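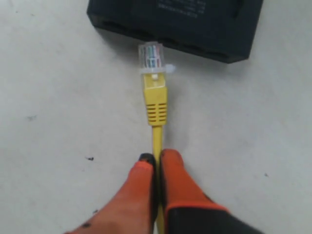

Wrist camera view: RJ45 plug held by the cable, short of the port row.

April
By Iulian Munteanu, Stemville Manipulation Group

Cable insertion: wrist view against fixed view

The Hornonance work on network cable handling has reached its first complete comparison. The question was narrow. Given the same demonstrations and the same policy architecture, how much of the insertion success comes from the wrist camera, and how much from a fixed camera looking across the table?

We trained on 278 teleoperated demonstrations. Each policy was trained 3 times with different seeds and evaluated on the same list of start poses. The fixed-camera policy reached the cable reliably but stalled near the port. The wrist-camera policy had the opposite profile: it aligned well once plug and port were both in view and was slow to find the cable when the arm started far away. With both views, insertion success rose 23 percentage points over the fixed view alone.

The arm is a PiPER, and the task uses a yellow network cable and a small black device. At the fixed camera's distance the clear plug covers very few pixels against the pale tabletop, and its latch tab is hard to resolve. Waldemar Zieliński tried a higher input resolution for that view. It recovered part of the gap at a training cost we could not justify for the full set of seeds.

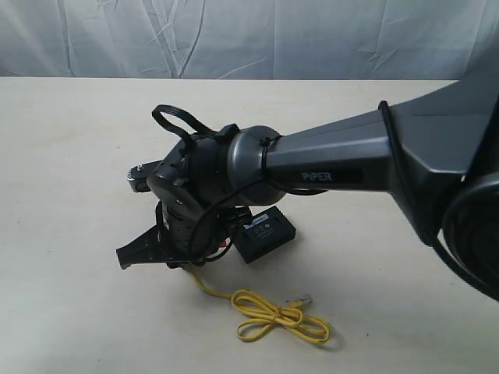

Where the failures are

Most remaining failures fall in the last stage of the approach. The fingers hold the cable below the boot, so a small rotation of the cable in the grip becomes a larger error at the plug tip. The policy corrects lateral offset well and roll poorly. Roll errors of this kind are visible in the wrist view only if the latch tab is on the camera's side.

Device pose is the second source. The start list includes poses with the device lying flat and its label up, where the ports are not presented to the wrist camera at all. The policy has no reorientation skill and tends to close the fingers and wait beside the housing.
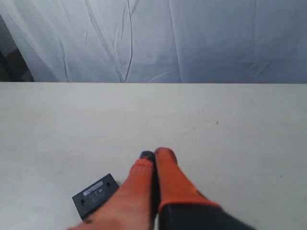 We score these as failures and leave them in the totals. Removing them would raise every number in the table and leave the ranking of the policies unchanged.

The next round adds a roll estimate as an auxiliary training target, with labels generated by the Priltarer annotation tool. Training length stays at 2000 epochs so that results remain comparable. Zieliński is preparing the start pose list for release with the evaluation script.

Recent items
Fakhoury controller: notes on gripper latency
Choosing start poses for repeatable evaluation
Priltarer annotation tool, second release
Seed variance in small demonstration sets

Contact the editors | © Stemville Manipulation Group | Back to top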